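サーマルグリスの塗り直し周期について(常時稼働機)

1: kura_netsu
投稿日 2019年12月27日
年末に常時稼働の旧型タワーを開けて、CPUグリスを塗り直す予定です。前回の塗布から3年経過しています。
用途はファイルサーバ兼ビルド機で、負荷はほぼ一定、室温は空調で管理しています。温度ログを見る限り、アイドル時も高負荷時も前回塗布直後から目立った上昇はありません。
質問は次の二点です。
・温度に変化がない場合でも、年数だけを根拠に塗り直すべきか
・塗り直す場合、シリコーン系の低粘度品と高粘度品のどちらが長期用途に向くか
手元にはBraltusの高粘度品とTrarkixの低粘度品があります。どちらも未開封です。

2: hex_wrench
温度が変わっていないなら触らないのが原則です。
クーラーを外せば、密着していた界面を必ず一度壊すことになります。再塗布の出来は作業者に依存するので、現状が良好なら期待値は下がります。
年数は判断材料としては弱く、見るべきは同一負荷、同一室温での温度差だけです。

3: mado_giwa
>>2
原則としては同意しますが、温度差だけで判断するのには反対です。
ポンプアウトは徐々に進み、ある時点から急に悪化することがあります。常時稼働機で悪化してから止めるのと、計画停止中に先に処置するのとでは停止のコストが違います。
年末に止められるなら、その機会に実施する合理性はあります。

4: hex_wrench
>>3
ポンプアウトは温度サイクルの振幅に依存する現象です。>>1は負荷がほぼ一定と書いているので、起動停止の多い機体より進行は遅いはずです。
「急に悪化する」という部分は測定例がありますか。

5: mado_giwa
>>4
自分の管理機での記録ならあります。同じ構成の機体で、低粘度品を塗ったものだけが途中から上がり始めました。ただし一台だけなので、一般化できるとは言いません。
その機体は夜間に停止していたので、条件も>>1とは異なります。

6: sokutei_bu
作業手順について書いておきます。以前Nirkiaの技術資料を元に社内向けにまとめたものの要約です。

一、停止前に十分な時間負荷をかけ、グリスが柔らかいうちに作業に入る。固着したまま真上に引くと、PGAソケットではCPUごと抜けることがある。
二、クーラーは固定を解除してから水平方向に小さくひねり、動くことを確認して持ち上げる。
三、旧グリスは乾いた不織布で大部分を取ってからIPAで仕上げる。最初から溶剤を使うと周囲に流れる。
四、ヒートスプレッダの面に残留物がないことを斜めからの光で確認する。

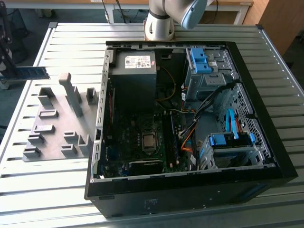
五、塗布量は中央に一点。面全体にヘラで伸ばす方法は気泡を巻き込みやすいので採用していない。
六、クーラーのネジは対角に少しずつ締める。一か所を先に締め切ると層の厚さが傾き、後から均等にしても戻らない。
七、起動後、塗り直し前と同じ負荷で記録を取り直す。比較は室温との差で行う。

二の工程で事故が最も多いです。縦置きのまま作業せず、必ず筐体を寝かせてください。

7: kura_netsu
>>6
手順ありがとうございます。うちはLGAなので引き抜きの危険は小さいはずですが、一と二は同じように行います。
五について質問です。中央一点だと、コアの位置が中心からずれている品種では端が薄くなりませんか。

8: sokutei_bu
>>7
ヒートスプレッダ付きであれば、その影響は小さいです。四隅まで届いていないこと自体は、ダイの直上が覆われていれば大きな問題になりません。
直接ダイに当てる構造なら話は別で、その場合は全面を覆う必要があります。

9: nuritate
五の「ヘラは気泡を巻き込む」はよく見る説明ですが、疑問があります。
透明板で押して確認した範囲では、薄く均一に伸ばせていれば気泡はほとんど残りませんでした。気泡が残ったのは、厚く波打った状態で押した場合です。方法の問題と技量の問題が混ざっていると思います。

10: sokutei_bu
>>9
指摘は妥当です。社内では作業者が複数いるため、技量に依存しにくい方法として一点塗布に統一しました。「採用していない」の理由としては気泡よりもそちらが主です。
ただ、透明板での確認は実際のクーラー底面の反りを再現しないので、その点は割り引いて見る必要があります。

11: mado_giwa
底面の反りは無視できません。Majumderの旧型クーラーは中央が凸で、端の層がかなり厚くなります。この種のものに高粘度品を使うと、締め付け圧で広がりきるまでに時間がかかります。
起動直後の温度を見て失敗と判断し、再度外してしまう例を何度か見ました。

12: kura_netsu
うちのクーラーがまさにMajumderの旧型です。Braltusの高粘度品を使う場合、どのくらい待って評価すべきでしょうか。

13: mado_giwa
>>12
自分は通電144時間後の値を採用しています。途中で下がり続けている間は評価しません。

14: hex_wrench
>>13
そこまで待つ必要があるかは疑問です。層厚の変化は初期に集中するので、傾きが測定誤差に埋もれた時点で打ち切って構わないはずです。固定の時間を決めるより、変化率で決めるほうが筋が通ります。

15: mado_giwa
>>14
変化率で決めるには室温の変動を十分に除けている必要があります。こちらの環境では昼夜の差が残るため、日単位で平均を取っています。時間を長めに固定したのはそのためです。
空調管理されているなら、そちらの方法でよいと思います。
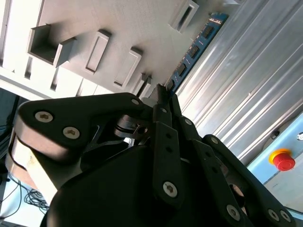 16: nuritate
測定の話が出たので補足すると、センサの分解能も確認しておいたほうがよいです。
マザーボード経由の読み値は整数に丸められていることが多く、一度の差を論じるには不足します。記録間隔を300秒程度にして長時間平均を取れば、ある程度は改善します。ただし丸めの段階で系統誤差があれば、平均しても消えません。

17: kura_netsu
>>16
現在は整数値で記録しています。CPU内蔵センサを直接読む設定に変え、塗り直し前に基準を取り直します。
間隔はご提案の値にします。

18: hex_wrench
>>17
その基準を取った結果、従来と差がなければ塗り直さないという選択肢も残しておいてください。
当初の質問は「年数だけを根拠にすべきか」だったはずで、手順の話が進んだために実施が前提になっています。

19: kura_netsu
>>18
その通りです。整理すると、現時点では次の方針です。
・先に基準データを取り直す
・従来ログと比較し、上昇がなければ今回は清掃のみとする
・上昇があればBraltusの高粘度品で塗り直し、変化率で評価する
低粘度品は今回使いません。

20: sokutei_bu
清掃のみの場合でも、ヒートシンクのフィンにエアを当てるときはファンを固定してください。過回転で軸受を傷めることがあります。
フィンの目詰まりによる温度上昇はグリスの劣化と区別しにくいので、清掃後にもう一度記録を取ると切り分けができます。

21: mado_giwa
>>19
方針に異論はありません。ただ、清掃のみとした場合、次に計画停止できる時期がいつになるかは確認しておくべきです。次が一年先なら、自分なら今回塗ります。

22: kura_netsu
>>21
次の停止は未定です。1月に電源設備の点検が入る可能性があり、入ればそこで作業できます。日程が出てから判断します。

23: nuritate
未開封品の保管状態も見ておいてください。長く置いたシリンジは基油が分離していることがあります。最初に出てくる分を捨て、色と粘りが一様になってから使うのが無難です。

24: kura_netsu
>>23
Braltusのほうは先端側に少し油が見えます。使うことになったら、先に紙の上に出して確認します。
基準データが取れたらこのスレッドに貼ります。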